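**From:** Anoma Dissanayake
**To:** manipulation-methods list
**Date:** April 29, 2023
**Subject:** Re: how few demos can we get away with?

Tirta Mandagi wrote:

> We trained on 3000 hand-held demos at Vindstead and the policy still gets fussy with low, flat objects. It closes too early or lands on the rim. Before I ask Ilse for another month of collection, has anyone tried throwing demos away? I keep hearing that it helps and I have yet to see a number.

Hi Tirta, hi all,

Yes! We tried exactly this in April and I've been itching to write it up. We started with 800 demos of the small-object set, scored each one by how steady the approach was over the last stretch before contact, and kept the top 220. Same network, same training schedule, nothing else touched. The pruned policy beat the full one on flat objects, and it wasn't close.

The object that sold me is the green soap dish. It's low, it has a raised rim, and the ribs inside give the policy a lot of edges to get excited over.
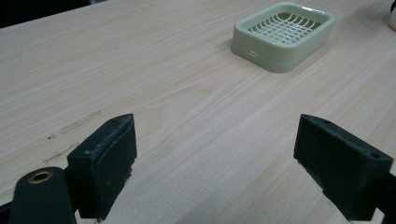

What the score picks up, as far as Jomar and I can tell, is hesitation. People slow down, drift sideways, correct, then go in. A policy trained on all of that learns to drift too, and with a flat object there's very little room for it. Jomar went through the rejected demos by hand (bless him) and most had a wobble late in the approach.

Two things I'd watch for. The score likes short demos a bit too much, so we normalize by path length. And please don't prune across the whole set at once – do it per object, or the easy ones crowd out everything else. We lost a week to that one.

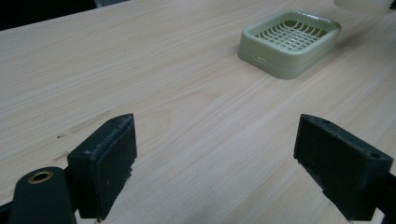
I also tried the lazy version, which is keeping 220 at random. That did worse than the full 800, so the gain really does seem to come from the choosing. I ran 30 trials per policy for each object, so please treat small gaps between objects with care. The gap on the soap dish is not small :)

Still open on our side: whether any of this holds for taller objects, where a bit of sideways drift may even be useful. Theano has a hunch that it is, and is setting up runs at Zadville now.

If you can score your 3000 the same way I'd love to compare. The script is short and I'm happy to send it off-list.

Anoma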